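Cloth folding, part three

The arms are bolted down, so the work since January has been software. For anyone new here, I share a bench at the Joubert workshop and I'm trying to get a pair of arms to fold a towel. Part two covered the mounting plates. This one is about the simulator.

I put off using a simulator for a long time. Hard objects I can test on the bench in an afternoon, and the results mean something right away. Cloth is slower. Every try ends with me walking over, shaking the towel out and laying it flat again, and after an evening of that I had maybe a page of notes and sore feet. The shared space also closes at 10, so there was never a long session to be had.

The simulator is called Tredari. It installed fine on the old desktop at home once I replaced the graphics driver. Getting the arm models in took longer. The joint limits in the file I had were wrong on the wrist, and the gripper came in turned 90 degrees, which I didn't catch until the fingers closed on air. I fixed both by hand and saved a copy of the file in two places.

Cloth settings ate most of the month. The defaults gave me something like a sheet of rubber. Lowering the stretch value made it pass through the table. What worked in the end was a finer mesh, a smaller time step and more friction on the fingertips. With the finer mesh a single run takes 6 minutes on my machine, so I queue them up before bed and look at the results with coffee.

I did 1,000 short runs with the old coarse mesh and threw out 800 of them, mostly for cloth that had sunk into the tabletop. The rest were good enough to tune the grasp height. I then moved to the fine mesh and started on the first pinch and lift.

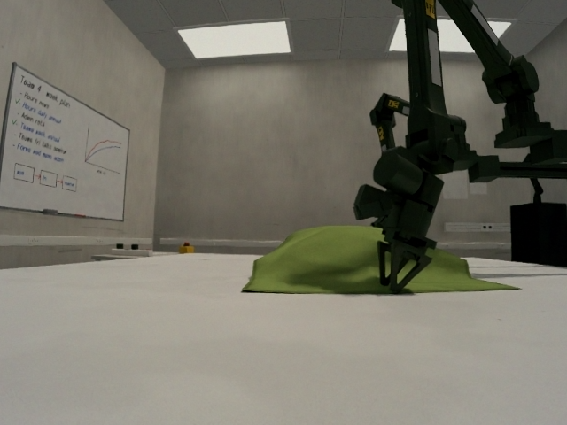 Grasp height matters more than I expected. Set it 3 millimeters too high and the fingers close over the fabric without catching any. Too low and they push against the table, and the force reading jumps. I now have the controller stop on a force limit and then close, which is the way I should have written it in the first place.

Next is the handoff between the arms. I've got the timing written but not tested. I also need new fingertip pads for the real grippers. Itard has a silicone sheet that looks right, and Vonton sells a thinner one for less - I'll order both and cut a set from each.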